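Brornine Institute for Applied Handling
10/25/19

1/ The Institute has today published its guidance on showing a robot a task by hand. This thread sets out the main points for partner organisations and for members of the public who have asked how the work is done.

2/ There are two methods in regular use. In the first, a person holds a gripper tool and carries out the task directly. In the second, the person stays at a control station and moves the robot arm remotely. Both produce a record of movement from which the robot can later be trained.

3/ The Kwofie programme, now in its second year, has collected 2,175 demonstrations. Of these, 1,813 were accepted for training. The remainder were set aside, mostly for incomplete recordings or for tasks begun from the wrong starting position.

4/ Demonstrators are asked to work at a steady, natural pace. Very slow movement is a common fault among new staff. The robot will copy hesitation as readily as it copies a good grasp.

5/ Each demonstration should contain one task, from the first reach to the final release. If an object is dropped, the demonstrator should stop, return everything to its starting place and begin again. Recordings should not be repaired afterwards by joining two attempts.

6/ Remote control remains the preferred method for heavy items and for work near heat. It is slower to learn. Under the Zelon training plan, a new operator completes around 40 practice runs before any recording is kept.

7/ Hand-held demonstration is preferred where the task depends on touch, such as folding cloth or seating a lid. Operators report that they tire less quickly with this method — although wrist strain must still be recorded in the daily log.

8/ Variety matters. A robot shown the same cup in the same place will learn that cup and that place. Sites should change the objects, the height of the work surface and the lighting between sessions, and should note each change.

9/ Partners have asked whether other people may be present during recording. They may. The robots are intended for shared buildings, and ordinary movement in the background is acceptable provided that walkways are kept clear and everyone on the floor has been told that cameras are in use.

10/ Work on the open floor, with the mezzanine behind:

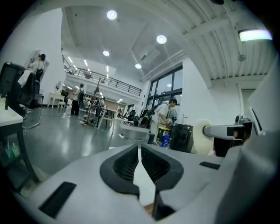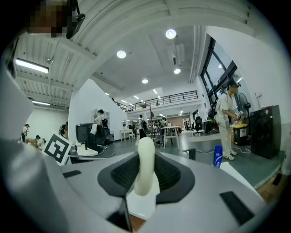 11/ Question received from a partner site: how many people should demonstrate the same task?

At least 2, and more where staffing allows. People differ in reach, grip and habit, and a robot trained on one person's movements tends to do poorly when the layout changes. Each demonstrator should use the same written task sheet, and their recordings should be stored separately.

12/ The full guidance, including the task sheet and the daily log, is available on request from the Ekier office. A revised edition is planned for February. Comments from partner sites should be sent to the same office before the end of January.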